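Ticket 322: Nenix test board drops off the serial console after warm reset

Status: Closed, workaround applied
Product: Nenix 8-bit test board, revision 3
Host software: Itent monitor
Opened: November 2025
Category: Serial / reset circuit

Reported problem

Board runs the built-in memory test without errors from a cold start. The Itent monitor prints its banner, accepts commands and dumps memory correctly. After a warm reset with the onboard push button, the monitor banner does not appear. The processor is running, judging by the activity LED, but nothing reaches the terminal. Power cycling brings the console back every time.

The customer has two boards. Only one of them shows the fault. Both were assembled from the kit, and both have the same monitor EPROM fitted.

Information requested from customer

Serial adapter in use, clock crystal marking, jumper positions for the reset and baud select blocks, and whether the processor is the one supplied with the kit.

Customer reply

Adapter is a generic USB to TTL type, powered from the host. Crystal matches the parts list. Jumpers are at factory positions on both boards. The processor on the faulty board is not the kit part. It is an older ceramic package from the customer's own collection, bought as a tested pull. The processor on the good board is the plastic one from the kit.

Initial notes

Three possible causes at this point:

Marginal processor. Old pulls sometimes pass a memory test and still misbehave on reset.

Reset pulse too short. The one-shot on revision 3 is set by a single resistor and capacitor pair. A capacitor at the low end of its tolerance gives a shorter pulse than the older ceramic parts want to see.

UART not being reset along with the processor. On this board the UART has its own reset input, fed through a spare gate.

Asked the customer to swap the two processors and retest both boards before changing anything else.

Result of processor swap

The fault stayed with the board. The ceramic processor works normally in the good board, including after warm reset. The plastic processor in the bad board shows the same missing banner. Processor ruled out.

Asked the customer to swap the UARTs as well. Same outcome, the fault stayed with the board.

Bench test

Customer shipped the faulty board to us. Set it up with a bench supply and our own serial adapter. Cold start normal. Warm reset failed on the first press and on most presses after that, with an occasional good start. A long press on the button made no difference, as expected, because the one-shot sets the pulse width and ignores how long the button is held.

Steps performed, in order:

1. Measured the supply at the processor socket. Within limits at idle and during the memory test. No visible dip during reset.

2. Scoped the processor reset line. Pulse is clean and 43 ms long. More than enough for every processor on the compatibility list. No further work on the one-shot.

3. Scoped the UART reset pin. At cold start the pin goes active and releases with the processor reset. At warm reset the pin barely moves. The level gets partway to the logic threshold and then falls back. The UART therefore keeps whatever state it was in, and the monitor's setup sequence lands in the middle of it. The first byte is taken as a command instead of a mode word, and the port ends up with the wrong frame format or disabled.

4. Removed the serial adapter from the header and repeated step 3. Pin now swings fully at warm reset. Reconnected the adapter, fault returned. Tried a Kondia adapter with series resistors on the signal lines, fault did not return. Left that adapter disconnected again for the remaining tests so the result would not be masked.

Cabling on the bench was left alone from here on, to keep the ground path the same between readings.
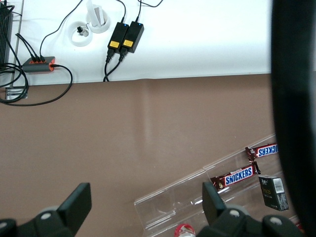 5. Traced the UART reset net with the board unpowered. Resistance from the UART reset pin to the modem control pin on the serial header reads low on this board and open on our reference board. The two tracks run side by side under the UART socket.

6. Removed the UART socket. Found a thin solder bridge between the two pads, hidden under the plastic body. Cleared it with braid, cleaned off the flux and fitted a new socket.

7. Repeated step 3 with the original generic adapter connected. UART reset pin now swings fully on warm reset.

8. Ran 100 warm resets with the reset line driven from a pulse generator. The monitor banner appeared every time. Repeated a short run by hand with the push button, no failures.

Cause

Solder bridge between the UART reset pad and the adjacent modem control pad. With a strong driver on the modem control line the spare gate could not pull the UART reset pin to a valid level. At cold start the USB adapter was still enumerating and its output was not yet driven, so the reset got through. This explains why power cycling always restored the console. The Kondia adapter's series resistors weakened the fight enough for the gate to win.

Advice for other users

If you see a missing banner after warm reset and a normal cold start, unplug the serial adapter and measure from the UART reset pin to the neighboring header pin with power off. The reading should be open. If it is not, inspect under the socket before replacing any chips. A bridge in this spot will not show from the top side.

A series resistor on the modem control line is a usable workaround if you do not want to lift the socket. The Itent monitor does not use that line. You can also leave it disconnected at the header – the console only needs transmit, receive and ground.

The same pad spacing was used on the Nyaga backplane card, which shares this part of the layout. No reports against that card so far. The solder mask between these pads is scheduled to be widened on the next board order, expected in March.

Closing notes

Board returned to customer with the new socket fitted and the original processor reinstalled. No charge for the repair. Workaround text added to the assembly guide under serial faults. Customer confirmed normal warm reset with his own adapter. Ticket closed.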